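Why do nails grow, and what is nail polish?

Look at your fingers. At the end of every finger there is a nail, and it is growing now, while you read. It grows so slowly that you cannot see it move.

What is a nail made of?
A nail is made of keratin. Your hair is made of keratin too, and so are the hooves of a horse and the claws of a cat. Under the skin, behind the nail, is a place called the matrix. The matrix makes new cells all the time. The new cells push the old ones forward, and the old ones become flat and hard. The part you can see has no feeling in it, so it does not hurt when you cut it.

The small white moon at the bottom of the nail is a part of the matrix. On your thumb it is easy to find. On your little finger it can be hidden.

What is in nail polish?
Polish has three main things inside. There is colour, which is a very fine powder. There is something that makes a film, like a thin skin. And there is a liquid called a solvent, which keeps everything runny in the bottle. When you paint the nail, the solvent goes away into the air and the film stays. This is the reason for the strong smell, and why we open a window first.

People coloured their nails long before there was polish in bottles. In some countries they used henna, a plant that leaves an orange or brown colour. My grandmother got her first bottle of red polish in 1952, at the chemist in Heffernan, and she kept it for special days only.

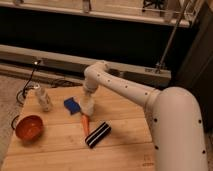
Why does polish come off in small pieces?
Water goes into the nail and the nail becomes a little bigger and softer. Later it dries and becomes smaller again. The film of polish cannot stretch so well, so it cracks at the edges.

How to take care of your nails
Cut them after the bath, when they are soft. Use the file gently and in one direction. Do not bite them, and do not pull the skin beside them. If you want to try a colour, ask a grown-up to help you and keep your fingers away from your mouth until it is dry.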